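3.2 Collecte des démonstrations

Les démonstrations ont été recueillies au moyen de pinces tenues à la main, sans bras robotisé. Ce choix découle des essais menés en janvier avec la première version de Plerkard, où la téléopération prenait trop de temps pour des gestes courts et donnait des trajectoires hésitantes. Chaque opérateur tient une pince par main et exécute la tâche à son rythme. Une caméra solidaire de la pince enregistre le mouvement, et l'ouverture des doigts est relevée en même temps que les images.

Le corpus Layug porte sur le rangement de petits objets domestiques : jouets, emballages, accessoires divers. Les sessions se déroulent chez les opérateurs, dans la pièce de leur choix, avec le mobilier et l'éclairage habituels. Nous n'avons imposé ni fond uni ni hauteur de table. La consigne tient en une phrase : prendre les objets un par un et les déposer dans le contenant désigné au début de l'épisode. Les objets voisins restent en place, même lorsqu'ils ne font pas partie de la consigne, de sorte que la politique apprenne à les ignorer.

Chaque session comprend 15 épisodes. Entre deux épisodes, l'opérateur redispose les objets et déplace le contenant, en changeant au moins son orientation. Les objets brillants ou arrondis ont été conservés volontairement dans la sélection, car ils glissent facilement entre les doigts et conduisent à des prises corrigées en cours de geste. Ces corrections ne sont pas coupées au montage — elles constituent une part utile du signal d'apprentissage.
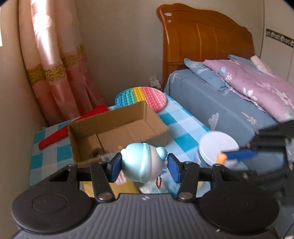
Figure 4. Session de rangement à deux pinces du corpus Layug, vue depuis l'une des pinces.

La synchronisation des deux pinces est assurée par le module Stetow, qui horodate les flux à l'enregistrement. Un décalage résiduel subsiste lorsque l'une des caméras perd des images ; nous le corrigeons après coup en alignant les fermetures de doigts visibles dans les deux vues. Les épisodes pour lesquels cet alignement échoue sont écartés. Dans la version du corpus utilisée ici, cela représente environ 7 % des enregistrements, principalement dans des pièces où une fenêtre se trouve dans le champ et perturbe l'exposition.

L'annotation a été réduite au minimum. Pour chaque épisode, l'opérateur indique la consigne suivie et signale les chutes d'objets. Le découpage en prises et en déposes est ensuite calculé à partir de l'ouverture des doigts, avec un seuil commun à toutes les sessions. Nous avons relu à la main les sessions de trois opérateurs afin de régler ce seuil, puis nous l'avons laissé fixe. Les objets souples, sachets et films plastiques en particulier, restent mal segmentés : la pince se ferme presque entièrement sur eux et la prise se confond avec une fermeture à vide.

Les données de 12 opérateurs servent à l'entraînement. Celles des opérateurs restants sont réservées à l'évaluation, sans aucune pièce commune entre les deux ensembles. Le découpage est identique à celui de Sikunau, ce qui permet de comparer directement les résultats de la section 4.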